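Search the archive Advanced Go

[Statden-manip] Re: Cube-in-basket demos, remote operation or hand guiding?
April
Posted by: Bassey bench account

Replying to the list, as the off-list copy bounced. I have left the whole of the earlier message quoted at the bottom and repeat single lines from it where I answer them.

Our version of the task is the same as yours in outline: coloured cubes, a wicker basket, a white table. All demonstrations were given by remote control through Broltico, on the Zereo arm. The fixed camera's view is first, the wrist camera's second.

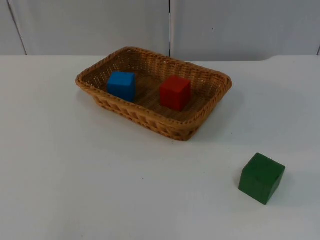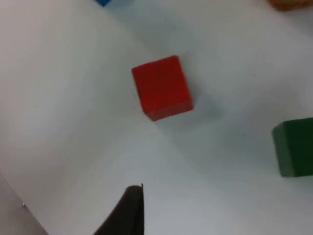

1. What the operator can see

> Do your operators look at the arm or at the screens?

Screens only, with a board between the chair and the table. We started without the board. Operators looked across at the table when the grasp got difficult, which meant the demonstration contained corrections made from information the policy would never have. A policy trained on those episodes tended to stall just above the cube. I can't prove the connection, but the stall became much rarer in the batch recorded with the board up.

The fixed view settles which cubes are in the basket and which are still on the table. It is poor for judging height. The wrist view is good for lining up the last part of the approach, and you can see from the second picture how little else it gives: the red cube whole, part of the green one, a sliver of blue at the top. An operator who drives on the wrist view alone loses track of the basket. We ask people to plan on the fixed view and change to the wrist view for the descent. New operators change over too early.

Both streams are recorded at the rate at which they are shown. If your display drops frames and your recorder doesn't, the operator is reacting to older pictures than the log says. Check this before recording anything. We checked it afterwards and had to throw out our first batch.

2. Remote control against hand guiding

> Hand guiding gives us smoother paths and we get through more demonstrations in an afternoon.

Same experience here. Hand guiding was quicker to learn, and the paths looked better when plotted. We gave it up for three reasons.

(a) The hands are in the camera views. You can replay the joint path afterwards without a person present and record the images on the replay, as you suggest. That works for the reach. It works badly for the grasp, where a small difference in cube position on the replay means the fingers close on a corner and push the cube round.

(b) The gripper has to be opened and closed somehow while both hands are on the arm. A foot pedal adds its own delay. Ours was pressed late often enough that the close command in the log fell after the operator had already begun to lift.

(c) The recorded path is the path of a compliant arm being pushed. The commanded positions have to be made up afterwards from the measured ones. On a stiff arm this may not matter. On ours it did, near the table.

None of this applies if you only want waypoints. For a fixed pick from a fixed place, guide it by hand, save the points and be done.

3. Commands, and which ones to log

Log what the operator's device asked for, what the controller passed on after limits, and what the joints did. They are different numbers. The difference between the first and second is where the speed limit bites, and an operator who spends a whole episode against the limit is giving you a demonstration of the limit.

We train on the second. Training on the first gave jumps at the start of an episode, where the operator takes hold of the device and the arm has yet to catch up. Training on the third gave an arm that closed the gripper too weakly: a measured finger position stops at the width of the cube, while the commanded position goes on past it, and that extra travel is what holds the cube. If your policy reaches, closes and then leaves the cube on the table, look there before you look at the network.

4. Starting positions

The cubes are put down by hand before each episode. People are poor at random placement. They put cubes square to the table edge, and they favour the middle. We now have Broltico draw a faint target over the fixed view, position and angle, and the person setting up matches it as well as they can. The match doesn't need to be exact.

Some episodes start with cubes already in the basket, so that the policy learns to leave those alone. Without them, ours went back into the basket and picked up cubes it had no need to move. We have not tested how large a share of such starts is enough.

The basket should be moved as well. Ours stayed in one position for the whole of the early set and the policy learned the position and ignored the basket. It would release over bare table with complete regularity when the basket was shifted. Change the angle too, since a long basket seen end-on presents a much smaller target to the fixed camera.

5. The release

Operators differ more here than in any other part of the task. Some lower the cube until it touches the weave and then open. Some open above the rim and let it drop. Both are acceptable outcomes, but a mixed set gives a policy which hovers between the two heights. We wrote down one rule, lower to below the rim and then open, and rejected demonstrations that broke it.

The rim itself is a nuisance. It stands proud enough for the fingers to catch on the way out if the operator moves sideways before rising. Straight up first, then across.

6. What to keep

We hold 1132 demonstrations after rejection, from five operators. An episode is rejected if the cube is dropped outside the basket, if the basket is dragged, if the operator touches the table with a finger hard enough to trip the force limit, or if either stream has a gap. A missed grasp followed by a clean second try is kept. We used to reject those too. The policy then had no example of what to do after a miss, and it carried an empty gripper to the basket and opened it.

Do not keep long pauses. Operators stop to think, usually just before the descent, and a policy that sees many still frames at the same height learns to stay there. Broltico can trim any stretch in which no command changes. Trim before the close and leave the stretch after it alone, as the gripper needs that time to take hold.

7. Colour

> Have you seen the policy prefer one colour?

Yes. Red was picked first far more than the others when the instruction left the order open. On looking at the logs, the operators had done the same. We now give the order on screen at the start of each episode and draw it at random. Green against the white table gave no trouble in daylight or under lamps. Shadows did: a cube's shadow was enough to pull the grasp point off to one side until we recorded part of the set with the lamps moved.

8. Operator fatigue

Remote control through screens is tiring, more so than hand guiding. Path length goes up through a session before the operator reports anything. We plot it per episode and stop the session when it climbs. I would suggest that in place of a fixed session length, as people vary.

The calibration file for the wrist mount, which you asked for, is in the Statden list area under the Bassey folder. It is for the second version of the mount. The first version flexed, and any offsets you took from the older file should be deleted.

I would still like to know whether your arm holds position when the link drops, or goes limp. Ours holds. If yours goes limp, a dropped link over the basket needs its own rule in the rejection list.

Bassey bench account

----- Earlier message -----

> To: Statden-manip
> Subject: Cube-in-basket demos, remote operation or hand guiding?
>
> We are about to record a set on a Zereo arm for putting
> coloured cubes into a basket. Two cameras, one fixed and one
> at the wrist. We have so far collected demonstrations by hand
> guiding, with the arm in its free mode and a foot pedal for
> the gripper. Hand guiding gives us smoother paths and we get
> through more demonstrations in an afternoon. The plan was to
> replay each path with nobody at the table and record the
> images then.
>
> Before we commit to this I would like to hear from anyone who
> has tried both. We have a Broltico licence and could change
> over, but the operators would need training and we would
> lose some weeks.
>
> Do your operators look at the arm or at the screens? Ours
> would prefer to look at the arm.
>
> Have you seen the policy prefer one colour? In our pilot it
> did, and we can't tell whether this is lighting or habit.
>
> Also, does anyone have a calibration file for the wrist
> mount? Ours was lost when the bench machine was replaced, and
> the drawing we have doesn't agree with the part.

_______________________________________________
Statden-manip mailing list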